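Recording your first pick with the hand-held gripper

Endanley Robotics Club, task notes for new members
Last updated April 26, 2023

These notes cover the fruit task, which is the first one every new member records. You need a hand-held gripper, a charged battery, a memory card and the task box labelled Fruit. Allow one evening for it.

Before you start

Sign the gripper out on the Zulby sheet and write down its number. Wipe the finger pads with a dry cloth. If a pad wobbles, tighten the screw behind it a quarter turn and no more.

Check the card has space. A full session is 300 short clips, split between 2 people. Format the card only after the last session has been copied to the Mundance drive.

Setting up

1. Put the plate on the table within easy reach, at least 20 cm from the edge.
2. Place the fruit in the middle of the plate with the stem up.
3. Leave the other things on the table where they are. Move them between batches, never during a clip.
4. Switch on all the ceiling lights.

Recording a clip

Hold the gripper level, a forearm's length from the plate, with the fingers fully open. Start recording and wait for the beep. Move in at a steady speed and stop when the pads are on either side of the fruit. Close the trigger slowly until both pads touch, then a little further.

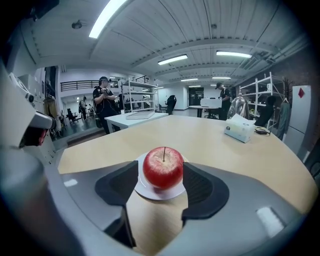 Lift straight up by a hand's width, hold while you count to two, and lower it again. Open the fingers before you back away. Stop the recording only when the gripper is back at its starting point.

If the fruit slips, carry on to the end and mark the clip F on the sheet. We keep the failed ones. Bruised fruit goes in the compost tub, and a new one comes out of the box.

Common mistakes

Squeezing too early pushes the plate along the table. Twisting the wrist on the way up makes the clip hard to use. Talking is fine, there is no sound track.

Afterwards

Copy the clips to Mundance in a folder with your initials and the batch number. The Wijesinghe Cup entry in September needs 900 good clips across 4 tasks, so please fill in the sheet the same evening.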